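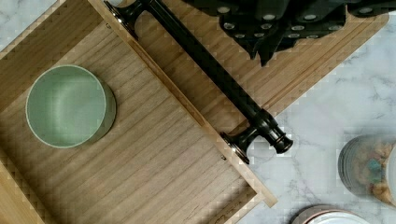 Home Reviews Kitchen Living Outdoor Archive Contact

Koivisto serving tray review: nice wood, silly claims

I have been suspicious of serving trays for most of my adult life. A tray is a board with edges. You can buy one at a thrift store for the price of a coffee, and it will carry soup from the kitchen to the couch as well as anything else. So when Koivisto started selling theirs for $90 and calling it "a lifelong companion for the table," I rolled my eyes and ordered one anyway. I paid for it myself.

It arrived on a Saturday in more cardboard than a toaster needs. Inside was the tray, a cloth bag I will never use, and a booklet. The booklet spends its first four pages on the forest and gets to the care instructions on page five. They come to this: wipe it, don't soak it, oil it now and then. The oil is sold separately, of course.

Let's start with what I liked. The edges have been properly sanded. I ran a paper towel along all of them and it didn't snag once, which I can't say for the Tritwood tray I bought two years ago and still get splinters from. It sits flat on my counter. It also fits across the arms of my chair, though that says more about the chair.

Now the claims. Koivisto says the finish "resists all common household stains." I left a wet tea bag on it overnight. In the morning there was a brown ring, and after scrubbing with dish soap there was a paler brown ring. Beet juice came off fine if I got to it in a few minutes. Olive oil soaked in and left a dark patch that faded over a week or so. Call it average.

Then there's grip. The surface is supposed to be "naturally non-slip." I loaded it with a full mug and a plate of toast, tilted it the way you do when you open a door with your hip, and the mug went for a trip. A damp dish towel under everything fixes this, but I could have put a damp dish towel on my old tray.

The low sides are going to divide people. My neighbor Ruba Fakhoury borrowed it for a brunch and liked being able to slide plates on and off without lifting them over a wall. I'd want another half inch of height before I trusted it with anything that rolls. Grapes, for instance. I found one under the radiator.

Weight is 2970 grams on my kitchen scale with nothing on it. That's heavy! The product page says "light enough for one hand." Whose hand? I asked customer service and got a polite answer from an Oluf Hafþórsson, who said the listed figure was for the smaller size and would be corrected. When I last looked, it hadn't been.

I also looked at the Skitura, which is cheaper and has cut-out handles, but the one in the store rocked on the shelf and the handles were rough on the inside. If you carry a lot of heavy dishes, handles matter more than anything I've written so far, so go and pick one up before you decide.

Would I buy the Koivisto again? At half the price, probably. At $90 you're paying for good sanding and a booklet - and the booklet isn't much help with tea stains. Mine has ended up on the sideboard holding mail and keys, and it does that very well.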